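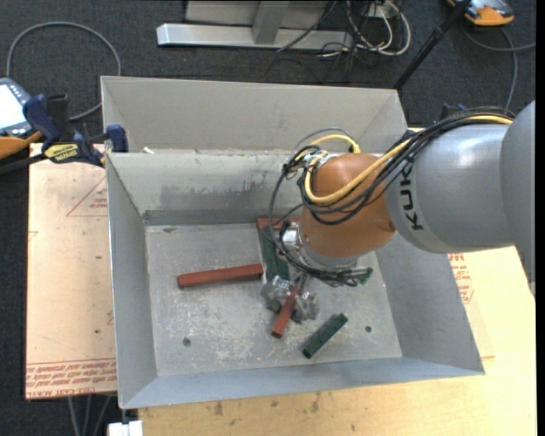
The KUKA arm over the big gray bin.

Hi, I'm Princess Gatchalian, and Fastomley is my little corner of the food world! I cook, I write it all down, I cook it again with less salt, and then it goes up on the site for you.

I didn't grow up wanting to write recipes. I grew up wanting to eat, mostly at my aunt's table, where there was always a pot of mung beans going and somebody telling you to take more rice. When I moved out I lived on toast and canned soup for longer than I'd like to admit, and one July I got so tired of it that I called home and asked how to make the beans. That phone call became the first recipe on Fastomley (it's still up, terrible spelling and all).

Mylene Dumlao joined me a bit later. We met in line for a farmers market bathroom, started arguing about whether eggplant needs to be salted, and we're still arguing. Mylene handles the baking and anything with yeast in it, because I have no patience for dough. She also answers most of the email, so if you got a nice reply, that was her!

We have 163 recipes on the site now. Most of them are weeknight dinners built around vegetables and beans, with chicken or fish here and there. I try to keep the ingredient lists to 9 things or fewer, not counting oil, salt and pepper. Sometimes I cheat. The peanut stew has 19 and I'm not sorry, it's worth every one of them.

A few things people ask us a lot:

Are you dietitians? Nope, neither of us. We like greens and we like feeling good after dinner, but please talk to your doctor about the medical stuff.

Can I swap the spinach for kale? Almost always. Chop it smaller and give it an extra 3 minutes in the pan.

Do you have a newsletter? Yes! It's called Skarnell and it goes out every Thursday with one new recipe, plus whatever Mylene has been baking.

Can I share your recipes? Please do, just link back to the page instead of copying the whole thing.

If you make something, write and tell us how it went, even if it flopped. Our email is on the contact page, and we read all of it.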